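Flirnari GmbH, Standort Tusholm
Stellenausschreibung, Kennziffer 1741

Mitarbeiter (m/w/d) Gläserservice und Tischvorbereitung
Teilzeit, befristet auf 2 Jahre, Eintritt im Mai

Der Bereich Merik richtet Verkostungen von Wasser und klaren Getränken aus und prüft Trinkgläser auf ihre Eignung für den Ausschank. Verwendet werden überwiegend kurze, zylindrische Klarglasbecher mit starkem Boden. Die Tische werden schwarz eingedeckt, damit Füllstand, Schlieren und Fingerabdrücke im Glas erkennbar bleiben.

Ihre Aufgaben:
Eindecken der Tische, Glätten und Wechseln der Tischtücher
Spülen, Polieren und Sichtkontrolle der Gläser
Einschenken und Umfüllen kleiner Mengen nach Vorgabe
Führen der Bestandsliste (derzeit 585 Gläser)
Aussortieren von Gläsern mit Randschäden
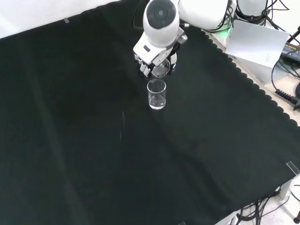

Umgefüllt wird von Glas zu Glas, ohne Trichter. Verschüttete Mengen sind zu protokollieren, feuchte Tücher vor dem nächsten Durchgang auszutauschen. Die Einarbeitung dauert 3 Wochen.

Ihr Profil:
Erfahrung in Gastronomie, Hauswirtschaft oder Labor
Sorgfältige Arbeitsweise, ruhige Hand
Deutschkenntnisse in Wort und Schrift
Bereitschaft zu gelegentlichen Einsätzen am Abend

Die Vergütung erfolgt nach Haustarif. Arbeitskleidung wird gestellt und gereinigt.

Bewerbungen mit Lebenslauf und Zeugnissen richten Sie bitte unter Angabe der Kennziffer schriftlich an die Personalstelle in Tusholm. Bewerbungsschluss: 28. Januar 2021. Reisekosten zum Vorstellungsgespräch werden nicht erstattet.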